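## Part 3: Setting up your Endine and threading it for the first time

Okay, machine out of the box, on to the fun bit! I wrote this section after teaching my neighbor Jennylyn on her own Endine, so it goes in the order she and I did it. 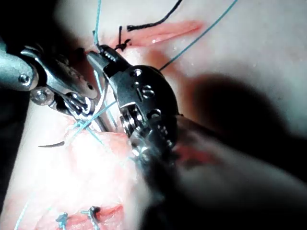

*Light blue thread on a pale pad.*

1. Set the machine on a table that doesn't wobble. Mine lives on the old Dagdag desk, which weighs a ton (perfect).
2. Switch the power **off**. I mean it, your fingers are about to be right by the needle.
3. Turn the handwheel toward you until the needle is all the way up.
4. Drop your spool on the pin and snap the cap on.
5. Bring the thread down the right channel, around the bottom, and back up the left one. Hook it over the take-up lever, then come down to the needle.
6. Thread the needle front to back and leave yourself a nice long tail.
7. Set the tension dial to 3 and the stitch to plain straight.

**Note:** Leave the presser foot up the whole time you're threading. With it down, the thread just rides on top of the tension discs and you get a big bird's nest underneath (ask me how I know).

**Caution:** Don't turn the handwheel away from you, even to fix a jam. Snip the thread and pull it out gently instead.

Now power on, foot down, and sew a line on scrap cotton. If you see loops on the underside, rethread from step 3 before you touch the dial. Bobbins are in Part 4.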